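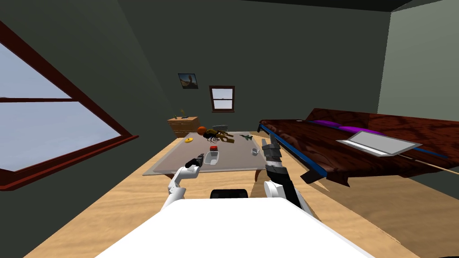 November, a little past 7 in the evening

I'm writing this with my feet up on the other chair and a bowl of soup going cold, and I mean to get the whole day down before I'm too sleepy to be fair to it. It was a good one, mostly! I drove in from Brollstead in the dark, and by the time the heater at Drarkdale had quit its knocking I had the simulator running and the headset cleaned and charged.

We're on the tabletop set now, the one in the room with the sage green wall and the big red window, and I've grown so fond of that room it's a little silly. I know it better than my own kitchen. I know the wavy grain in the floor, and the purple cushions on that long sofa thing, and the ornament up on the dresser that I always want to straighten. None of that matters to the model, I suppose, except that it has to learn to look past it all and find the table. But I'm the one who spends all day in there, and I like having a window, even when the sky in it is only drawn.

The task this week is the red box into the white tray. It sounds like nothing. The box sits right behind the tray, though, so with the left arm you have to come up and over without knocking the rim, and then turn the wrist more than feels natural to get the fingers square on the sides. My first tries were dreadful. I pushed the tray clear across the table once and had to laugh out loud, all alone in the booth. After that I slowed way down, and I started pausing just above the box before closing the gripper, the way you'd hold a spoon over a sugar bowl, and the runs got so much smoother.

I do wonder about that pause. If I put it in every time, then the policy learns to pause too, and we'll all be sitting there next spring watching it think over a red box. So in the afternoon I made myself do some without it – not rushed, just one long easy reach – and I marked them in the log so they can be pulled out and compared. I also kept a few where I missed the first grab and went back for it. The old rule was to throw those away, and I used to, but the last model trained on nothing but clean runs had no idea what to do once it slipped, poor thing. It just kept squeezing the air.

The clutter gets shuffled between batches, and I have my favorites. I like the little jet. The big bug at the far end still gives me a start when the scene loads, with those thin black legs spread out all over, and I've been at this for months now. The orange ball I don't trust at all. Bump it and off it goes, and then you've got a run where the most interesting thing on the table is a ball nobody asked for.

We stand at 1,066 kept demonstrations, counting today's, and I felt quite proud writing that number down. Then I remembered that Plemton wants the cup task next, starting with the right arm, and the right arm and I are not friends. It sits so close in the view that I lose sight of what's underneath it. I gave it 5 practice runs before I left and kept none of them. Maybe I'll ask if the viewpoint can come up a hair.

I stopped at Dương on the way home for the soup, the one with the lemongrass, and caught myself reaching for the chili jar slow and level, with my wrist already turned. I got it on the first try, too.

The alarm's set for 6. I need to back up the log before anything else tomorrow, and bring the thicker socks, and find out whether the afternoon batch went through, as the upload bar was still crawling along when I put my coat on.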